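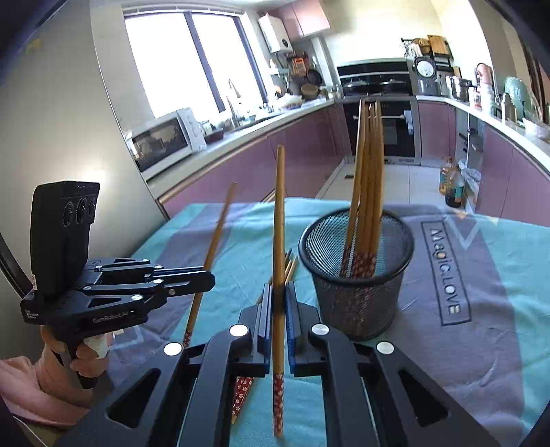 3.2 Return to play after upper body injury

We followed 143 players of four ice hockey clubs (Tonwood, Bultham, Degefa and Ferkbridge) during one season. An injury was counted when the player missed at least one league game. The club doctor wrote down the body part and the day of return.

Figure 2. Days missed per injury, by club and body part.

In total, 73 injuries were recorded. Shoulder injuries caused the longest absence in all clubs except Bultham, where wrist injuries were longer. Most of the long absences began in January, when the schedule is dense.

We use cookies to improve your reading experience. Accept | Settings

Players who returned in the middle of a road trip had less ice time in their first two games.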